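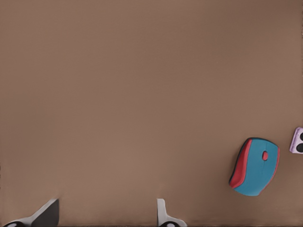 Notebook, shellac and dye work, Sunday

Started the second round of color tests on the walnut side panels today. First round (last entry) went too red under the lamp and I want a flatter brown before any finish goes on. The target is still the customer's old radio cabinet, which has faded to a muted mocha with no red left in it. I keep trying to hold that color in my head and failing, so I've been comparing against whatever is nearby. The plain brown tabletop with the teal mouse on it is close to what I'm after, a warm taupe, a bit lighter in the middle, and the teal next to it makes it easier to see how much red is in a brown. Going to cut a strip of teal card and lay it beside each test board from now on.

Stock solution is the Gandum walnut powder in water, same batch as before, strained twice through a paint filter. The second straining caught more than I expected. There was a skin on the jar, so the lid isn't sealing. Moved it to one of the Zustix jars with the rubber ring. Label is on the lid only, which I know is a bad idea. Will fix.

Boards. All offcuts from the same plank as the side panels, sanded to the same grit, wiped with water and left to dry, then sanded lightly again to knock the grain down. Numbering carries on from last time, so this set begins at 17.

17 — stock straight, one coat, wiped off right away. Too pale. Grain shows well but the color is nearly yellow at the window.

18 — stock straight, two coats. Better. Still leans yellow.

19 — stock with a little black added. Went gray in the open grain and left the rest alone. Don't like it.

20 — stock with green added, drop by drop into a small cup until the red looked dead. This is the one to follow up. Dried a shade darker than it looked wet in the cup, then lightened again by the afternoon. I should stop judging these before lunch.

21 — same as 20, but over a thin wash coat of shellac. Blotchy, as you would expect. I did it anyway to see if the blotching would pass for age. It doesn't.

Left 20 next to the cabinet door with the teal strip between them. The door is still cooler, mostly near the top edge where the sun must have hit it for years. I don't think one dye will get both the top and the middle. Plan is to dye everything to the middle color and then tone the upper edge with a second, thinner mix, feathered by hand. If that looks fussy I'll leave the edge alone. The customer has only ever talked about the front.

Shellac. Dissolved a new batch of the Bullik flakes, the blond ones. They took until after 4 p.m. to go fully into solution, with shaking every time I walked past. The old orange batch is past using. Put a drop on glass and it stayed gummy, so it's out. That accounts for the tacky patch on the clock base, which I had been blaming on the wax. Clock base needs to be stripped and done again. Annoying, but it's a small piece.

Put one coat of the blond over half of board 20. Color shifts warmer under it, less than I feared. Will do three coats total before I decide, with a light rub between them.

Veneer patch on the lid: glued and clamped, caul on top with wax paper under it. Grain direction matched as well as I could get it. There's a small gap at the front left corner that I can fill with a burn-in stick. Don't pull the clamps early. I did that on the last one and spent the next morning with a hot iron trying to get the bubble down.

Hardware: the knobs came back from Ķēniņš and they're right this time. Order 3364, paid in full, slip is in the folder. The shaft holes are slightly tight so they'll need a pass with the round file before they go on. Keep the old cracked ones in the envelope, the customer wants them back.

Humidity in the shop read 31 percent this morning, which is low for dye work. The boards are drying fast and I got lap marks on 18 near the end where I stopped to answer the phone. For the real panels I'll run the humidifier beforehand and do each panel in one go with the phone in the other room.

To do:
New lid label, and write on the jar itself
Mix a full cup of the 20 color — write down the drops this time
Coats two and three on board 20
Strip clock base
File knobs
Order more paint filters and 220 paper

Did not get to the speaker cloth. The sample I have is too gold anyway.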